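From: Kieran Bloxham
To: Codance home-builders list
Date: 6/13/18
Subject: Re: Getting old processors out of their trays

Dace Lapiņa wrote:
> I have finally started sorting the box of processors that came with
> the Trelow machines. There are 40 in it, and some of them have been
> rattling around with only a paper towel between them. I'd like to put
> them all in proper pockets before the swap in June, but I'm nervous
> about handling them so much. Do you pick them up by the edges, or do
> you use one of those little suction pens? And what do you do about the
> old gray paste? Mine has set like cement.

Dear Dace,

What a lovely big job you've taken on, and I do envy you a bit, even the paper towel part. I did much the same thing a couple of winters ago with a drawer full of odds and ends from the Rewi shop when they were clearing out, and I still think of it as one of the nicer weeks I've spent at that bench (my wife remembers it differently, as she wanted the dining table back).

I go by the edges, thumb and first finger on two opposite sides, and I keep the chip low over the tray the whole time so it hasn't far to fall if I sneeze. I own a suction pen, a Virari one that cost me 14 dollars, and it's fine on a clean metal lid. On a lid with any paste left on it, the cup lets go whenever it feels like it. So clean first, then pick up, if you're going to use the pen at all.

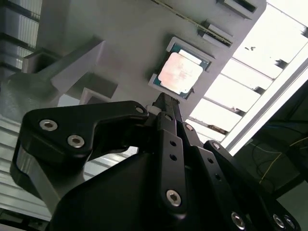 How snug should the pocket be around the chip?

Snug enough that the chip can't slide when you tilt the tray, but loose enough that it drops in under its own weight. If you find yourself pressing, stop and check that it's sitting square, and that you haven't got a tray meant for a slightly smaller package. I've made that mistake more than once!

Now, the paste. I use 70 percent alcohol from the drugstore and a coffee filter, folded over, and I let the wet filter sit on the lid for a good few minutes before I wipe. Really stubborn stuff may want 2 rounds. Please don't go at it with a blade, however tempting. Blotchy marks that stay behind on the metal are only cosmetic as far as I've ever been able to tell, and I've quit fussing over them.

Do you have enough trays, by the way? I have a short stack in the hall closet and would be glad to bring them along to the swap.

All the best to you and yours,
Kieran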